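4.2 What changed at the bench

I went in expecting to write about speed, and I ended up mostly writing about wrists. Of the 38 people we talked to at Coltlow, most brought up their hands before I'd even asked! Nuala Tierney has spent years handling sheet material, and she told me she now does far more showing than lifting (Figure 3). She likes that, mostly. What she misses is the talk across the table. 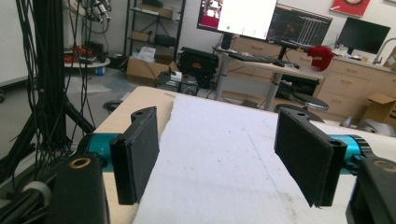 Figure 3. Hand-held gripper over a white sheet on the worktable.

Moataz Tazi was less sold on it. He felt the new tasks came with no new job title, and his pay grade hadn't moved either. We pick that up again in Section 5, with the Tillerlow interviews.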